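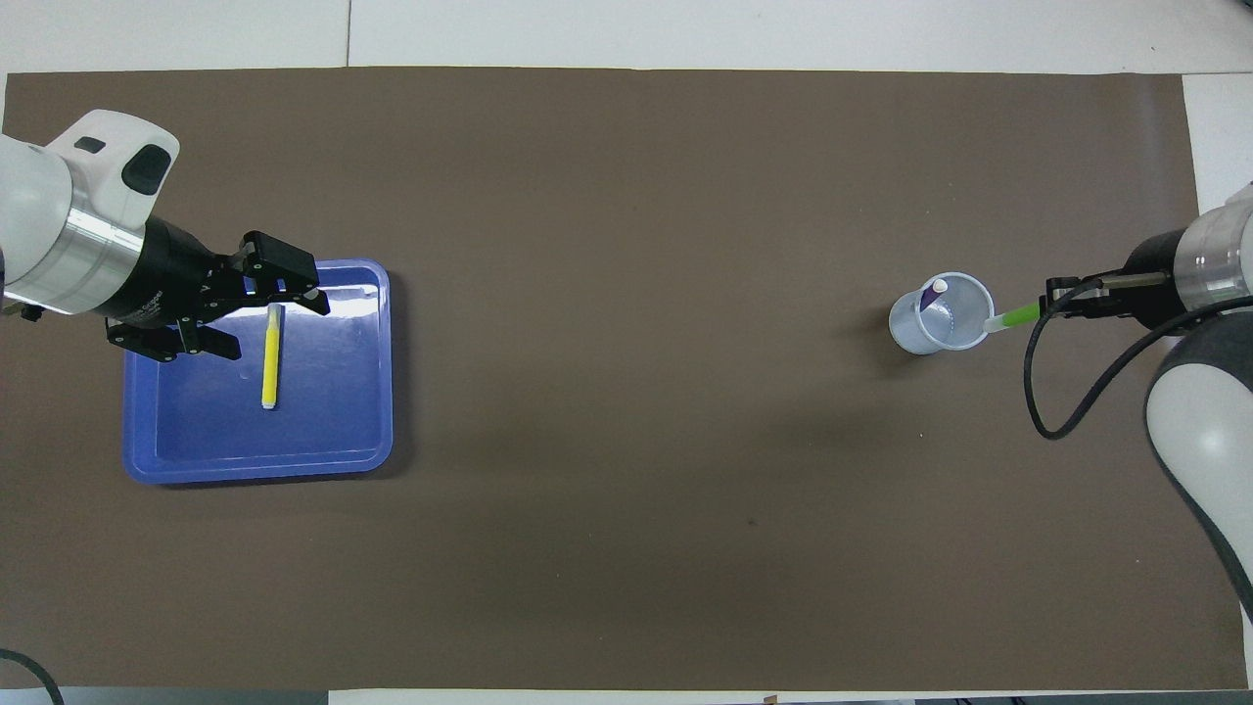 Figure 3. A brown mat on a white tabletop, with the table surface left uncovered at the margins.

4.2 Table surfaces and reading comfort

The second set of questions dealt with the tables themselves. In both libraries the older reading tables had been replaced with white ones during refurbishment, and in both the comment books filled up with remarks about brightness in the months that followed. Readers wrote of tired eyes, of pages that seemed grey, and of having to shift their chair to get away from a reflection. The refurbishment reports had recorded only the light level at table height, which met the recommended value in every room. A reading taken at table height gives the amount of light falling on the surface and says little about how much of it comes back to the reader's eyes.

We received 698 completed questionnaires, from readers in 18 rooms. The Jetby rooms are on the north side of a former grain exchange and get fairly even daylight for most of the year. The Brurau rooms face south and west, and blinds were in use on most afternoons of the study. Readers were asked to fill in the form at the end of a visit, before packing up, and to give the time they had sat down. Forms with no starting time were kept for the general questions and left out of the comparison by length of stay.

Each room was used in two states. In one, the tables were left as they were. In the other, darker mats were laid on them, leaving part of the white surface showing at the sides. The order was reversed in half of the rooms so that the change in season would not fall on the same side of the comparison throughout. Readers were free to move a mat or to put it on the floor, and staff did not put it back until closing time.

Comfort was rated higher with the mats in place, and the difference was larger in Brurau than in Jetby. It was also larger among readers who had stayed for more than two hours. Among short visits the two states were hard to tell apart. This agrees with what we heard at the desk: people who come in to look something up tend not to notice the table at all, while those who settle in for the afternoon have firm opinions on it.

The kind of reading mattered as well. Readers using printed books gained more than readers using laptops. With a book lying flat, the page and the table fill most of the view together, and a table that is brighter than the page makes the paper look dull. A laptop screen stands upright and hides part of the table behind it. Some laptop users did mention that the mat removed a reflection of the ceiling lights, but the same number complained that the edge of the mat got in the way of the mouse.

Two points need care. First, a mat changes several things at once. It is darker than the table, it reflects less, and it is softer under the forearm. A reader who ticks 'more comfortable' may have any of these in mind. We tried to separate them with a follow-up question on the reason for the rating, but many readers left it blank or wrote only that the table felt nicer. Answers which did give a reason mentioned glare most often, then the feel of the surface, then noise. We had not expected noise to come up. Cups and pens put down on a bare table can be heard across a quiet room, and several readers said that they had become aware of this only after the mats were taken away.

Second, the mats were new and the tables were known. A change of any kind may be welcomed for a few weeks. We therefore left the mats in place in 3 of the Brurau rooms after the main period ended and repeated the questionnaire there in May. The ratings had dropped a little but remained above those for the bare tables. We would not want to say more than that on the strength of so few rooms.

Cleaning was raised by the staff in both buildings. A bare white table can be wiped in one pass, whereas a mat has to be lifted, wiped on both sides and left to dry, and crumbs gather along its edge. The Ineo cleaning contract, which covers Brurau, charges by the room and made no adjustment for the extra work. In Jetby the library's own staff do the cleaning and asked for the mats to be fixed down. This would solve the problem of crumbs under the mat – at the price of taking away the reader's choice, which 19 respondents named as the thing they liked best.

Dirt also shows differently. Pencil marks, rubbings and ink stand out on white and disappear on brown, so that a covered table looks clean for longer than it is. Opinions on whether this is a benefit were divided along the lines one would expect.

4.3 Window position

Much of the variation between tables in the same room is explained by distance from the window. Seats in the first row were rated lowest on bright days and highest on dull ones. With the mats in place the first pattern weakened, while the second stayed as it was. In the inner rows the mats made little difference to ratings on dull days, and a small group of readers there said that the table had become too dark to find things on. Most of this group came in the evening.

It follows that a single surface for a whole room is unlikely to suit all of its seats. A mid-tone surface near the windows and a lighter one further in would fit our results best, though we have not tested that arrangement. Libraries that have already bought white tables could begin with the window rows and see whether the comments change. Weather records for the study period are given in the appendix, together with the wording of the questionnaire in its last version, dated March 10, 2022.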